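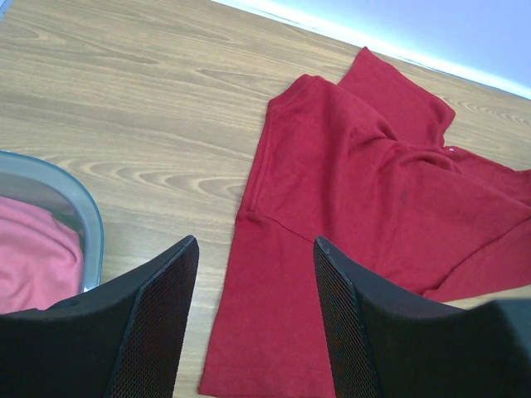
Opinion | Home Life

Keep the Shirt
By Daryna Stetsiuk
05/03/2021

My aunt called on Sunday to tell me she'd gotten rid of nine bags of stuff and felt "lighter than air." I said congratulations, and then I went and stood in front of my own closet and felt awful for the rest of the afternoon. Nine bags! I don't think I own nine bags of stuff, unless you count the books, and I'm not counting the books.

I've had it with clearing out. I know how that sounds. I've read the articles too, and I've watched the shows where somebody cries over a sweater and then drops it in the donation bin and everybody claps. I just don't see why the crying person has to lose the sweater. They were crying! That seems like pretty good evidence that they wanted it.

Take T-shirts, which are always the first thing to go. Every guide I've ever read tells you to be ruthless with them. Mine came from summer jobs and a 10K I walked most of, plus one from a bakery in Brinside that closed when I was in college. I wear that one to paint in. It's got a hole under the arm and the neck has gone all wavy, and if you offered me a brand-new one in the same color I'd say thanks and put it in the drawer right on top of the old one.

My friend Matvii disagrees with me on all of this, loudly. He moved from Haverford to a tiny apartment in Trilldale with two suitcases, and he says he hasn't missed a thing. Fine, but he has borrowed my drill, my big soup pot and my folding chairs, and he borrowed the chairs twice. I love Matvii, and I'm happy to lend him a pot (he does bring it back clean), but I do think a lot of tidy people are living next door to somebody with a full garage.

And where does it all go? That part bugs me more every year. We talk about donating as if there's a nice family waiting at the other end who needs precisely the thing we're sick of looking at. Maybe there is, sometimes. I worked the sorting table at a church thrift shop for one winter, and an awful lot of what came in the front door went out the back in trash bags. People had washed and folded it, too. I'd have felt better if they'd kept it and used it up.

My grandmother used things up. She had a wool coat she bought in 1959, and it was a good coat for years, and then it was the coat for taking the dog out, and then it lined the dog's basket. I don't remember her ever sorting her closet. She also didn't buy much, and I'll admit that's where my argument gets uncomfortable for me, given what I spent on shoes in November.

So my plan, if you can call it that, is to buy less and hang on to more. The drawer sticks a little. I've started rolling the T-shirts, and I can get the drawer shut if I lean on it.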